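Plilto: a hand-held gripper built in a shared workshop
Final report, June 14, 2022
Haris Magsi and Sobia Dhanial

So this whole thing started because Sobia wanted to pick up stuff without bending down, and I wanted an excuse to use the printer at the Cheema workshop. Our advisor, Tincuța Sârbu, said fine, as long as we wrote down what went wrong. There's plenty of that!

The plan was a gripper you hold in your hand, with two fingers that close when you squeeze a trigger. I did the fingers and the arms, Sobia did the linkage and the handle. We called it Plilto (it was a typo in our proposal and it stuck).

My first fingers were way too thin. They looked great on screen and then bent like a ruler the second we tried a full water bottle. I made them a lot chunkier after that, which added print time, and the workshop only lets you book the printer in short slots, so I ended up doing homework next to it most evenings. The finished tool weighs 301 grams. I'd hoped for less, but your wrist gets used to it.

The linkage gave us more trouble. One side kept closing ahead of the other and shoving things sideways. Sobia took it apart over and over and finally found that a hole on her side was a hair too big. She reprinted the part and added a washer, and it's been much better (still a little uneven if you squeeze slowly).

For testing we put things on the floor and tried to lift them to table height. Out of 53 tries we dropped 2, both times the same glue stick. Socks were the easiest. Coins we gave up on and left out of the count, so take the number with some salt.

The camera sits above the handle and looks down past the fingers. We moved the mount back once so both of them would show.

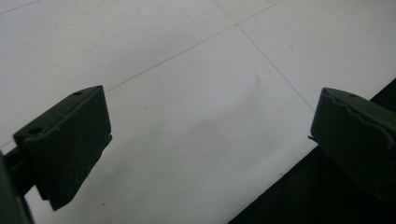
Both fingers open over the floor tiles, nothing in the grip.

I still want to clean up the prints and try softer pads on the inside faces. Sobia wants a lighter trigger. We're hoping to pick it up again in September if we can get bench space, and Asif Tanoli has offered us his leftover springs.

Recent projects
Stutow: a plant watering timer
Vorance line follower, second build
Tanvir Amarasinghe: fixing the workshop laser bed
Cheema workshop printer notes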